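Home | About us | Courses | Prices | Find us

Print this page | E-mail this page

About Iltatow Evening School

Hello, and come in! I started Iltatow because I wanted to learn Finnish after work and couldn't find a class that began later than five. So I rented a room above the bakery on Kikar Street, put up a card in the window and hoped for the best.

We now have 337 learners on the books and teach four languages, plus bread baking, bookkeeping and a choir that gets louder every term. Classes are small and start at 7pm - the kettle goes on at half past six. You don't need any certificates to join, and you can try 3 evenings before you pay a penny.

Our second site, Nirska House, opened in November and has step-free access and much better chairs.
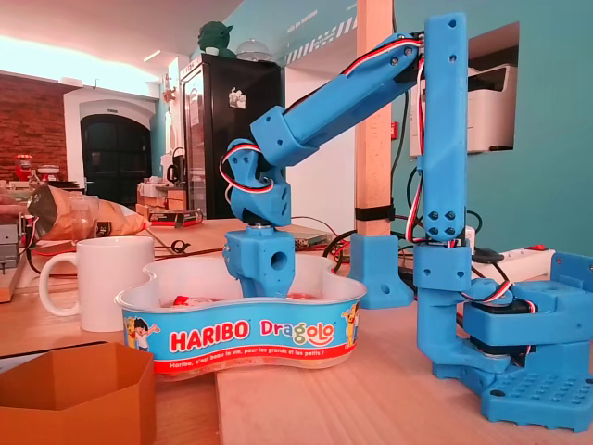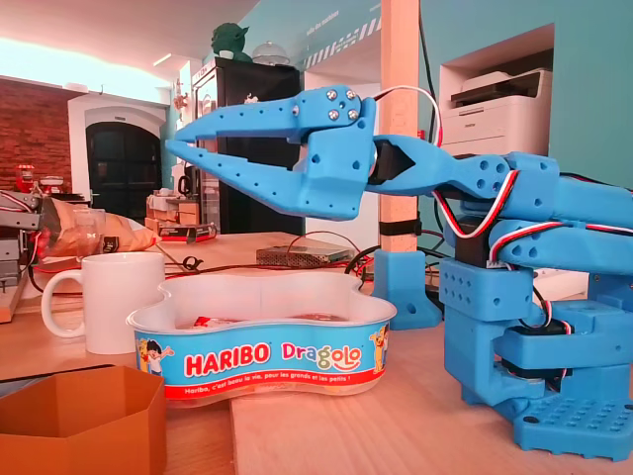

Blue arm on the tabletop

P. Chaudhary
Founder and Head of School

If you're not sure which class would suit you, drop in or ring the office on extension 451. I'm usually the one who picks up, so do say hello.

Last updated: November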